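Questions I get about the Plevance lights

What is this page?
I collect old reports of strange lights over the Plevance valley, mostly from newspapers and parish letters. I've got 442 of them so far, and people keep writing in with the same questions, so here we go!

Do you believe it's aliens?
No idea. I lean toward weather and train lamps for most of them, but 19 cases still bug me and I keep going back to those (usually at 2 a.m., with tea).

What do the codes mean?
The first word is the place and the number is my folder. So Rener-16 is folder 16, from the village of Rener. Please put the code in your email – I lose track fast without it.

Why does Meltness-40 have two versions?
Two papers ran it in the same October and they don't agree. One has a green ball over the mill, the other has a white cigar shape heading north. I typed up both and left the spelling alone.

Can I send you my own sighting?
Sure, but I only file things that were printed before I was born. I'll still read yours, and I love getting them!

Where are the Štěpánek clippings?
Still in a box. They're in Czech and my Czech is awful, so it's slow going. If you read it well and have a free evening, please write to me.

Can I quote your pages?
Yes, go ahead. Just name the original paper too, and tell me if you spot a typo. 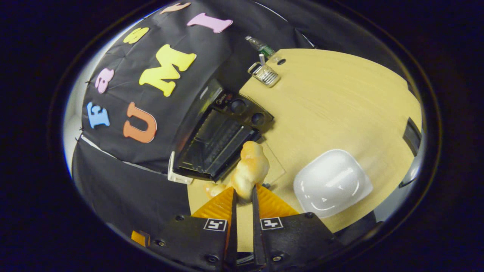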